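Fil du mois de février, ou comment j'ai passé mes soirées à comparer des doigts en plastique. Le projet s'appelle Purninetti, personne ne se souvient pourquoi.

La question de départ était simple : à quel jeu de coussinets fait-on confiance pour des gestes de cuisine ? Les orange, souples et striés, ou les noirs, en mousse ? Soo-ah Jeon penchait pour les orange. Moi pour ce qui restait dans le tiroir.

Premier constat : le catalogue Perkstead classe tout ça en « souple », « très souple » et « premium ». Merci Perkstead.

J'ai donc fait ma propre grille. 26 prises par jeu de doigts, même opérateur, même café froid à côté.

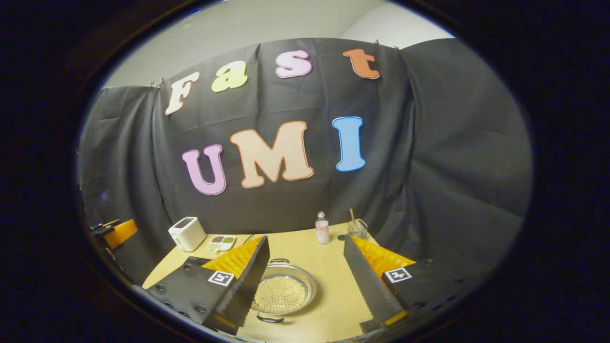
Les coussinets orange, donc. Sur un objet à bord franc, ils se placent bien et pardonnent un poignet paresseux. Je me suis surtout intéressé aux poignées, et le plateau rond en inox m'a servi de juge de paix : deux anses noires en boucle, et entre les deux, un lit serré de petites billes beiges qui ne demandent qu'à visiter le sol. Une prise un peu de travers, tout penche, et on apprend l'humilité à quatre pattes. Bilan des orange : 2 échecs, dont un que j'attribue au café.

Les mousses noires, maintenant. Montées sur des doigts triangulaires orange, parce que la vie serait trop facile si les couleurs aidaient à s'y retrouver dans mes notes. J'ai écrit « le doigt orange » à propos des deux jeux pendant toute une soirée. Relecture à 23 h, grand moment de science.

Résultat : 8 échecs. La mousse s'écrase gentiment, puis décide seule de l'angle. Sur du verre lisse, en revanche, je la préfère — le contact est plus large et je serre moins fort.

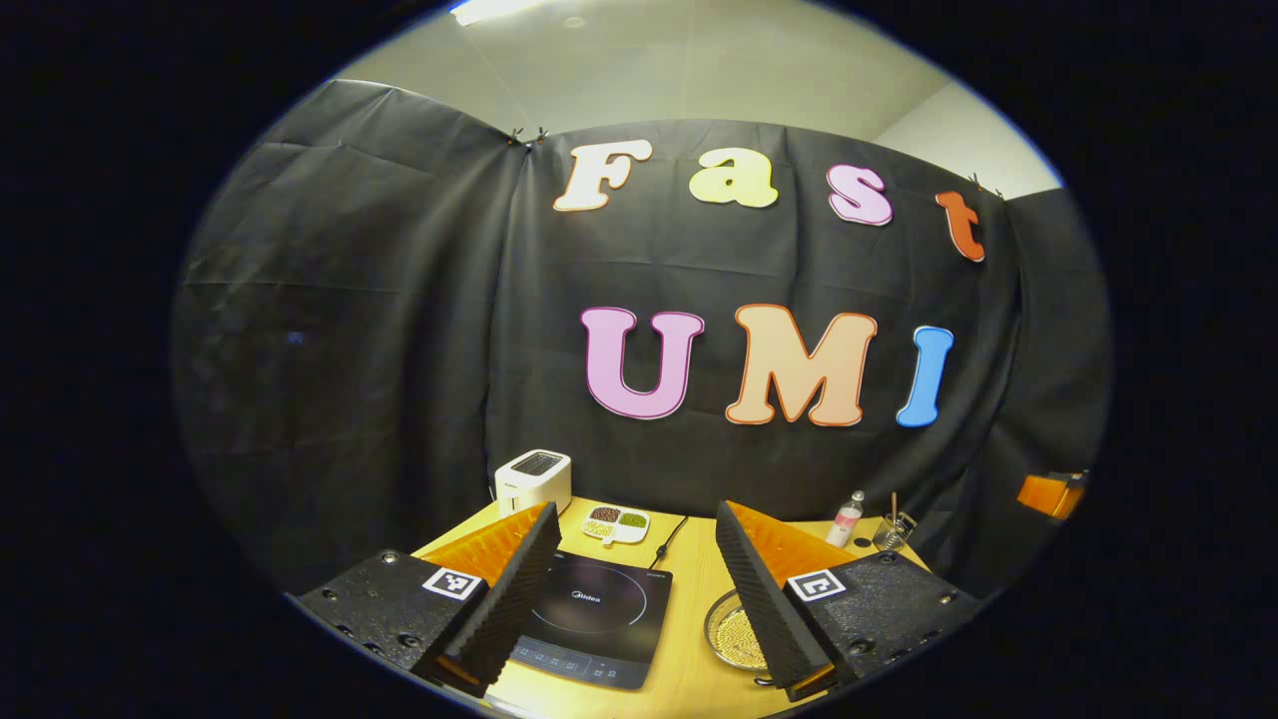
Nektarios Balaskas me répond que je compare deux géométries et pas deux matériaux, et que tant que je n'aurai pas monté la mousse sur les plaques de l'autre jeu, mes chiffres ne valent rien.

Il a raison, c'est pénible. J'ai commandé les adaptateurs chez Mosstead : 63 euros, vis non comprises. Les vis sont « premium », j'imagine.

Côté contrôleur, je garde Noh pour l'instant. Il est lent au démarrage, il râle au moindre câble, mais il enregistre l'ouverture des doigts sans perdre de points. L'autre candidat perdait des points et me souhaitait une bonne journée.

Suite quand les adaptateurs arrivent. Soo-ah réclame déjà que je refasse les 26 prises du début avec elle comme opératrice, « pour éliminer le biais café ».

Contact : par message privé · © Carnet Purninetti, textes et photos · Retour en haut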